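Kitchen sim notebook, Trullgate bench
Thursday, November 5, 2020
Entry by Eleri Yorath

Finally got the new grasp ranker talking to the Steinbach scene loader, and it is such a nice feeling to see all the pieces in one window! Huw Hughes merged the fix for the transform cache first thing, so wrist views and the torso view now share one clock. I spent the morning on thin parts, the knife and the stick-shaped things, because the old ranker from July scored them terribly (it wanted a nice fat centroid and got confused whenever two of them lay close together).

Wrist view with the knife handle almost up against the wooden piece, which is the sort of neighbor that used to drag the mask sideways:

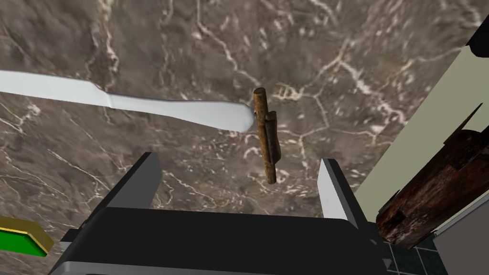
1. Segmentation near contact

Ran 114 seeds through Clikum with the edge term on. Masks split cleanly in all but 3, and those three are all light handle on light vein in the marble. I love this stone texture for testing, it is horrible. Jörg Strobel wants a depth-only baseline before we celebrate, fair enough. Seeds are in the shared folder under marble_thin.

2. Clutter and the approach cone

Narrowed the cone to 30 degrees and the planner stopped proposing those silly sideways entries along the wall. The branching object is my favorite of the lot: forked tips, dark rods running along the stem, leaf clusters at the ends. One bounding box around all that is useless, so the ranker now scores each branch separately and throws out any pair of finger poses that would close on a neighbor. The pink soap dispenser goes in as a plain keep-out box for now.
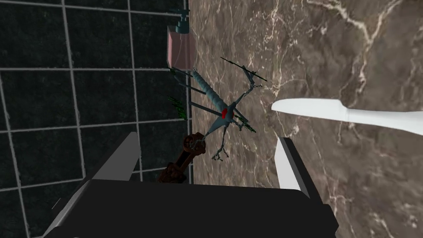 Why not plan on the full mesh?
Too slow inside the loop. The collision check runs on convex pieces at 20 Hz, and the full mesh would only get a look once the last candidate is picked.

3. Both arms

Gwenllian Prydderch's arm-assignment code is in! It reads the counter map, picks an arm per target and keeps the other one parked with the gripper up. One snag, the cost for reaching across the torso is still in the wrong units, so left wins nearly everything on the counter side. Small fix, will do it with her tomorrow.
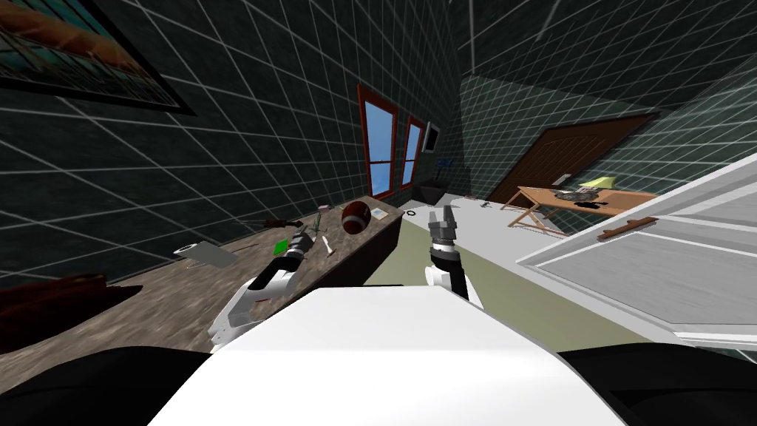 Torso view, left gripper low over the counter, right gripper open and pointing up.

Still to do:
- depth-only baseline for Jörg
- units in the cross-torso cost
- ask Angharad Probert if Kuretti's log viewer can overlay rejected grasps as well as the chosen one (would be so useful)
- rerun the three bad seeds with the edge term doubled

Left the long batch going overnight on the second machine, please don't reboot it.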